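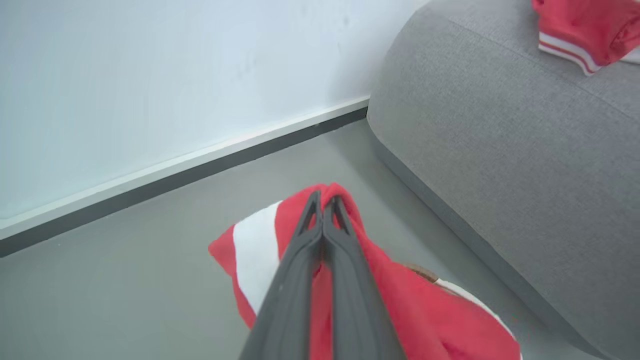
About Skarkico

Every January brings another list of the best cities to live in, and most of them fall apart once you read the method. Skarkico checks the lists. Idalina Quintela started us after her town placed 12th in a ranking that had surveyed 3 of its renters.
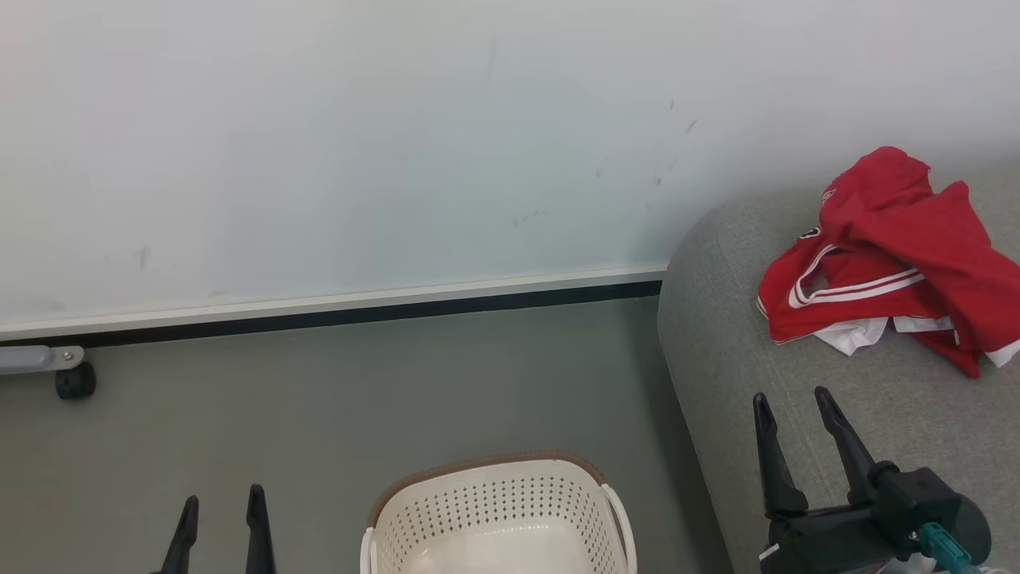

We now keep notes on 189 rankings, covering almost 3000 towns. We take no money from chambers of commerce or relocation firms.

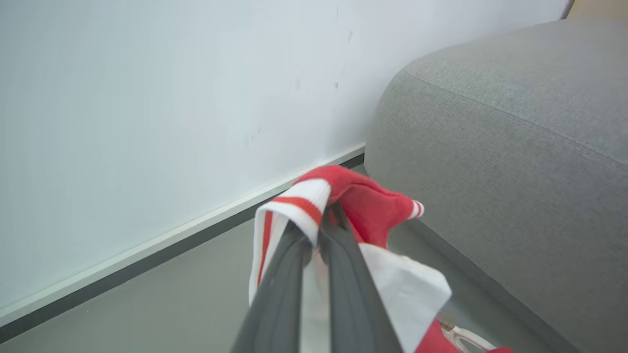
Do you publish a ranking of your own?

We don't, and we'd be suspicious of anyone in our position who did.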